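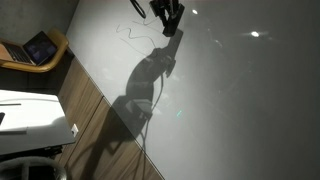 4.2 Wire pickup on a glossy surface

Figure 3. The gripper above the grey work surface, with a thin wire lying across it. The arm's shadow falls over much of the surface.

The second task in the Savville student project was proposed by Urho Tuominen, who described it as the easy one. Teams had to locate a thin wire, grip it and lift it clear of the surface. Each team was allowed 500 attempts over the term, and 4 teams used all of theirs, for reasons that will become clear.

A dark wire on light grey ought to be simple to find. The arm's shadow is also dark, however, and it goes wherever the arm goes (Figure 3). Team Skultus trained their detector with the arm parked, reached an excellent score, and then moved the arm. Their detector spent the following afternoon chasing the shadow of a cable. Reflections of the lights caused a smaller number of errors — mostly in the entry from team Rulau, whose threshold had been set by eye in August.

We kept 1,730 labeled attempts from this task. Failed grasps were sorted by cause, using the 2 categories the students could agree on: "didn't see it" and "saw something else."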